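Search this knowledge base

Ticket 124 - Dish cell at Narkodia, plate into rack
Status: open, again
Site: Narkodia staff canteen, back kitchen
Reported by: kitchen lead, day shift

28th February. The kitchen says the arm is "being precious" about the rack. Went over after lunch service to look. 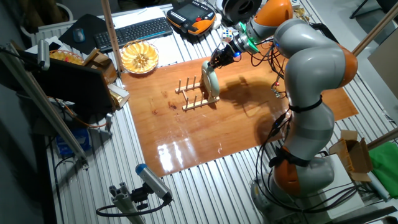
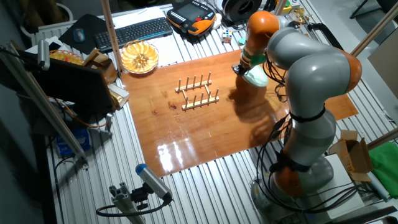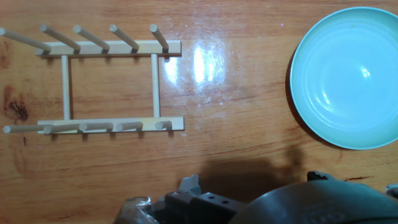
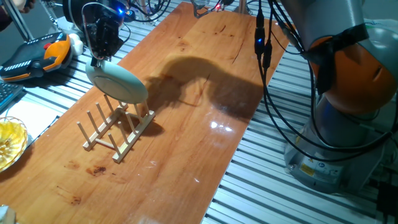
Complaint, as I understand it: the arm brings a plate to the rack, stops short of the pegs and thinks about life for almost 30 seconds. Then it either sets the plate in or asks for help. Asking for help means a beep. The kitchen has strong feelings about the beep.

Checked so far:
- Restarted the Vivitz controller. Same pause.
- Retaught the rack position from the pendant. Pause got shorter, then came back after 4 plates.
- Grip force fine, no slipping.
- Glare on the varnished board. Suspect number one. Sent a note to Shimada asking if a matte board would upset anything.

Comment from kitchen: Before the arm, one of us racked plates and could talk to the others while doing it. Now one of us stands by the arm to answer the beep and can't talk to anyone over it. Please advise which part of this is the time saving.

Reply: Fair. Beep volume lowered to 3. The proper fix is to send the help request to the Mirkik tablet by the door, so whoever is free can pick it up. The rota still lists "plate watch" as a job - please leave it there until the pause is gone, then we'll talk about who gets those hours and for what.

Next: matte board on trial, retest with a full rack. The rota review is in May regardless.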